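Sultormont Indoor Drying Rack: Set-up and Use
Section 7. Hanging clothes on the top rail

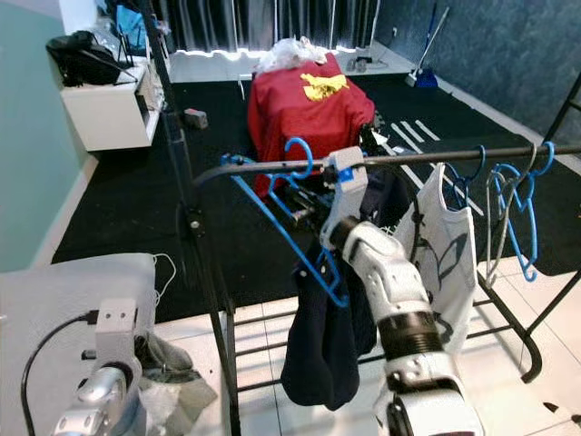
Zdislava Říha wrote to us after the first printing that she always puts shirts on their hangers at the washing machine and carries them to the rack in one go, and that it saves her bending down to the basket for every piece. Either way of working is fine. The steps below assume you bring the hangers to the rack first, and Zdislava's method is covered under 7.4.

7.1 Before you start

The top rail is for clothes on hangers. The lower bars are for flat items such as tea towels, socks and pillowcases. Do not hang long garments from the top rail while the lower bars underneath are full, as the hems will rest on the damp things below and both will take longer to dry.

1. Stand the rack on a hard, level floor. Tile is best. If part of the room is carpeted, keep all the feet on the tile or all of them on the carpet.
2. Check that the uprights are pushed fully into their sockets (see Section 3).
3. Press down on the middle of the top rail with one hand. It should not turn or drop. If it turns, tighten the end caps.
4. Wipe the rail with a dry cloth. Dust from storage will mark light colours.

CAUTION: Do not set up the rack against curtains. Damp sleeves will pick up dye from dark fabric, and the curtains will hold moisture against the wall.

7.2 Choosing hangers

Plastic hangers are recommended. Uncoated wire hangers can scratch the finish on the rail and may leave rust on wet cotton. Hooks should pass over the rail without being forced. Colour makes no difference to drying, although some households keep blue for one person and white for another, so the clothes can go straight to the right wardrobe.

Keep your spare hangers together at one end of the rail. Spread along its whole length, they catch on each other and on the garments.

7.3 Hanging a garment

1. Shake the garment out once, holding it by the shoulders.
2. Slide the hanger in from the hem. Pushing it through a wet neckline will stretch the collar.
3. Centre the neckline on the hook. For sleeveless tops, check that both straps sit well in from the ends of the hanger.
4. Hook the hanger over the rail from the front. The hook should sit right down on the rail with the arms of the hanger level.
5. If the hanger tilts, lift it off and hang it again. Tugging at the low side will pull the garment off or drag the hook along the rail.
6. Leave a hand's width between garments. Heavy dark items such as sweatshirts need twice that.
7. Put heavy items near an upright and light ones toward the middle.

NOTE: When taking a hanger on or off, steady the rail with your free hand. The rack is light when empty and will move with you on a smooth floor.

NOTE: Turn dark and printed garments inside out if the rack stands in direct sun.

7.4 Hanging clothes already on hangers

1. Carry no more hangers than you can hold in one hand.
2. Start at the far end of the rail and work back toward yourself.
3. Do not hook one hanger onto another to save space. The lower garment will slip, and the hook above it can bend.

7.5 Sorting clothes as they dry

Have a clear surface within reach before you begin to take things down. A low cabinet, a bench or a sturdy box with a clean cloth over it will do. Keep bags and anything with a zipper off that surface, as they can snag knits.

1. Feel the seams and cuffs, which dry last.
2. Take down the garments that are dry and lay them on the surface.
3. Move the empty hangers to the end of the rail.
4. Space out whatever is left.
5. Fold or put away the dry items the same day.

CAUTION: Do not use the top rail as a handle to drag a loaded rack. Take off the clothes first, then lift the rack by both uprights.

7.6 If something goes wrong

Hangers slide toward one end: the floor is not level, or one foot is on the edge of a rug. Move the rack and repeat 7.1, steps 1 to 3.

Shoulder bumps on knitwear: dry knits flat across the lower bars.

Rail feels loose after several loads: retighten the end caps by hand. Do not use pliers. Replacement caps are sold in pairs under part number 703.

Marks on light garments: clean the rail with warm water and a little dish soap, then dry it fully before use. Do not use bleach or a scouring pad.

Section 8 covers folding the rack and storing it.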